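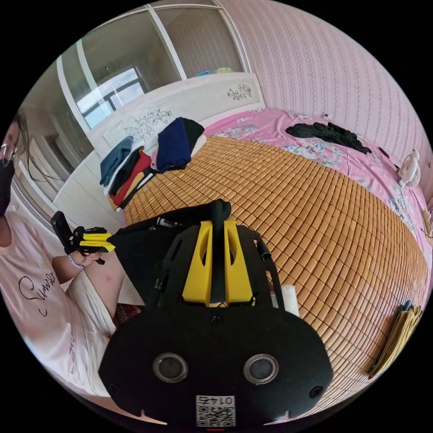 Black clothes and how to keep them black

Every black garment I own was sold to me as black. Put them side by side in daylight and you have a paint chart: charcoal, navy, something like old tea, and one sweater the color of a wet otter. Most of that is my own doing, and most of it happened in the washing machine.

Turn everything inside out. You have heard this before and so had I, for years, while cheerfully throwing things in right side out. The fading you see is mostly surface fuzz - the fibers rub against each other in the drum, fray a little, and scatter the light. Inside out, the fuzz grows where only you will meet it.

Wash cold, on the shortest cycle you can get away with, and fill the drum about three quarters. A half-empty machine flings things around like a carnival ride. A packed one never rinses properly, and you get those pale streaks that everyone takes for deodorant.

Speaking of streaks: they are usually detergent. Powder is the worst for it in cold water. Use liquid for darks and use less than the cap suggests. The person who designed the cap also sells the detergent.

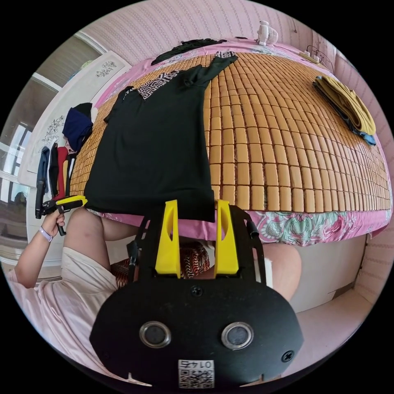 Vinegar gets recommended for everything from kettles to heartbreak. Half a cup of plain white in the rinse does help shift soap residue, and it may make a tired T-shirt look a shade darker for that reason. It will not "lock in" dye. Neither will salt, which my neighbor Judit Csonka swears by and which mostly seasons the drain. Don't let vinegar anywhere near bleach, and go easy if your machine's manual grumbles about rubber seals.

Dry in the shade. Sun is a very effective bleach and charges nothing. If you only have a sunny line, leave things inside out and bring them in the moment they're dry, not the moment you remember them. In the dryer, use low heat and take them out slightly damp.

Lint is a separate misery. A dry rubber glove, stroked in one direction, beats any sticky roller I have paid for. Towels should never share a load with anything black. Neither should fleece, new flannel, or the tissue you left in your pocket.

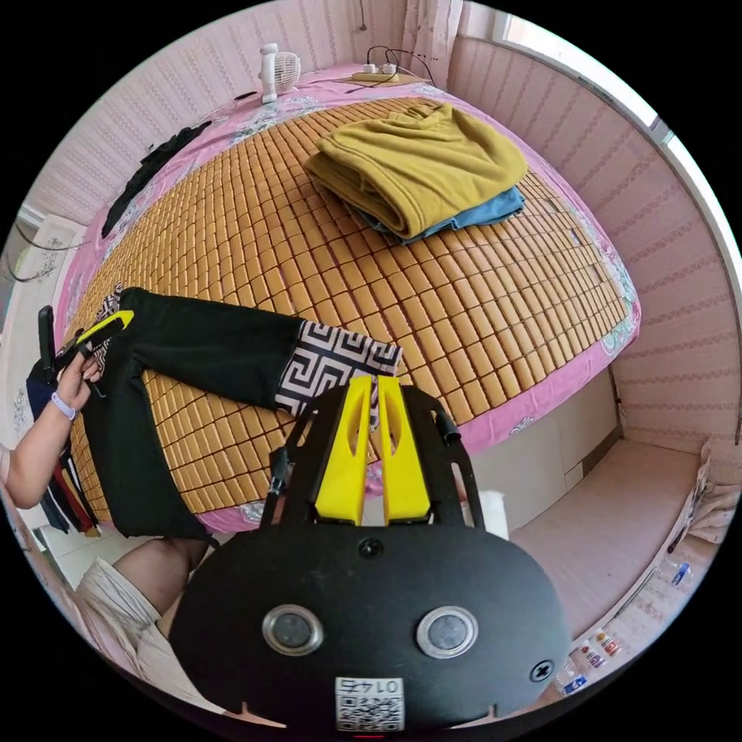
Page last changed: November 23, 2024

Re-dyeing is worth a try if the thing is cotton, linen or rayon and you still like the shape of it. Check the label first. Polyester laughs at ordinary dye, and the stitching is very often polyester even when the cloth isn't, so you may end up with a fine black shirt outlined in gray like a cartoon. Wash the item before you dye it, use the biggest pot you own (then retire the pot from soup), and keep stirring well past the point of boredom. Blotches come from fabric that sat folded in the bath.

Black with white trim wants more care. Wash it alone the first few times, in cold water, with a color catcher sheet. Get it out as soon as the cycle ends - a damp heap left overnight is how white trim turns dishwater gray. Don't dye it unless you're tired of the trim.

Ironing: inside out again, or through a cloth. A hot iron straight on black leaves shiny patches. Steam and a soft brush will lift a mild case. A bad one is there for good, and you now own gardening pants.

Mirjam Wallner wrote in May to ask about black jeans. Wash them when they smell or when they can stand up unassisted, whichever comes first.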